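Moving kitchen stuff by road, what to do about breakables?

Posted in Moving & Storage by cluvar_t

We are moving from a flat in Ruawai to a house 387 km away in December. The removalist (Muvatetti) will take furniture and sealed cartons, but their cover excludes glass and ceramics packed by the owner. Their packing service is $805 on top, which I would like to avoid. Is there a sound way to carry the kitchen things in our own car? It is a small hatchback and the back seat will be folded down. Mainly bowls, a teapot, mugs and one heavy casserole dish.

3 replies

Talha Zaidi
Yes, if you keep the loads small. Breakage in a car comes mostly from items knocking against each other under braking, and much less from bumps in the road. Fill every gap. Tea towels work as well as bubble wrap and you have to move them anyway.

Take lids off teapots and wrap them separately. Stuff the pot with a sock or paper so the wall is supported from inside. Plates travel on edge, bowls nested with a cloth between each one.

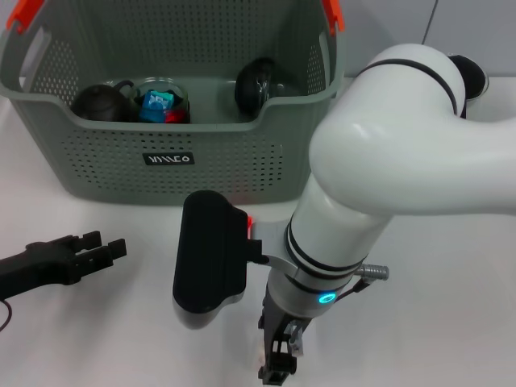

Rigid plastic baskets are better than cartons for anything you will need on the first night. They don't sag when the floor of the boot is uneven, and you can lift them by the handles. Keep each one under 5 kg or so -- a heavy basket gets dropped. The casserole dish goes on the car floor behind the front seat, by itself.

Also check your contents policy. Mine covered goods in transit up to $2,000 with no extra premium, but only in a locked vehicle.

Budedberg
just wrap it in newspaper, never broke anything. wash it all after though, the ink comes off

kettle_north
Agree with most of the first reply, except for plates on edge. That holds for a full carton with firm sides. In a half-full basket they tip over, so lay them flat with cloth between and put nothing on top. Ask Muvatetti whether their exclusion applies to damage or to loss as well. Ours treated the two separately and the wording was on the back of the quote.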